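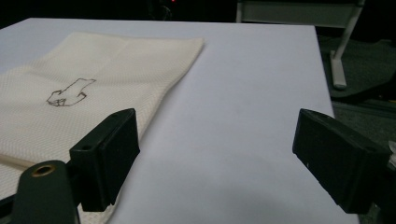 Hi, and welcome to Rerkwood! I started this little towel workshop at one end of my kitchen, mostly to stop giving my relatives scented candles every single holiday, and it has sort of taken over my life since then (in a good way, I promise). What I make is hand-drawn kitchen towels. No printing, no transfers, just me, a pen and a piece of cloth that I really hope I ironed first. I like a cream cloth with a waffle-style texture, the kind where you can see all the tiny dimples when you get your nose right down to it, and I like a dark line that wobbles a bit. A dimpled weave will make anybody's line wobble, by the way. I fought that for a whole winter and then gave in, and now customers write to me asking for "one of the shaky ones," so there you go.

How it works around here

I draw in the mornings, usually from 8 until the light gets too harsh on the table, and I fold and pack after lunch. The table is big and white and I am very bossy about it. No coffee on it, no scissors, no mail. The cloth goes down flat, I smooth it out with both hands, and then I draw straight onto it with no pencil underneath. If a line goes wrong I go back over it, and if it goes really wrong the towel goes to live in my own kitchen. I have a drawer that won't close anymore!

The designs come from all over. Hands, boots, teapots, my neighbor's geese. Some of them you could read two or three ways, and I've stopped correcting people when they tell me what they see. My Tatlı set is the one most folks find me through – it's all cakes and pastries, and I drew it during a very hungry September.

The towels

Every one is numbered on the care card, and the last card I wrote said 2644, so my handwriting is getting worse by the day. Wash them warm, skip the bleach, and please don't iron directly over the ink. They get softer after the first few washes and the lines settle down into the weave a little.

If you'd like to see them in person, the gift shop at Korkeck keeps a basket by the register. I also take custom orders (kids' drawings are my favorite, send me the weird ones) and I can do up to 70 towels for a wedding or a reunion if you give me plenty of warning. Use the order form for that and tell me what you'd like drawn, even if it's only half an idea – I'm used to working from half an idea.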